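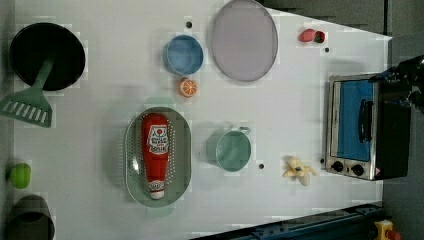
How to follow a bill and get your comment in before the hearing

Quick version for Whitfield residents. Hearing calendars move fast so do the first two steps today.

Step 1. Get the bill number. Not the nickname, the number. Lets say it's H.B. 1612. Type it in the search box on the legislature's site with no periods and no space (HB1612). Periods give you zero results, no idea why.

Step 2. Open the "History" tab. Look at the last line. Says "referred to committee"? Good, you still have time. Says "third reading"? Skip to step 5.

Step 3. Read the bill itself. Underlined words are new law, struck-through words come out. Most are short. Check for amendments too, the version you read last week may be gone.

Step 4. Send written comment. Bill number and "support" or "oppose" in the subject line. Then your name, your town, and 3 or 4 sentences in your own words. One page max. Form letters get tallied, personal ones sometimes get read out loud.

Want to speak instead? Sign-up sheet is outside Room 241, closes when the chair gavels in. You get 3 minutes. Bring a printed copy becuase they will ask for one.

Step 5. Call your own representative. Evenings are fine, leave a message. Give your street address so they know you vote there.

Step 6. Check the calendar again the night before. Bills get pulled or moved up with hardly any notice.

Carpool to the capitol leaves the Gellovetti parking lot Wednesday at 5 a.m. sharp. Park on the Flernell Street side, the other side gets towed.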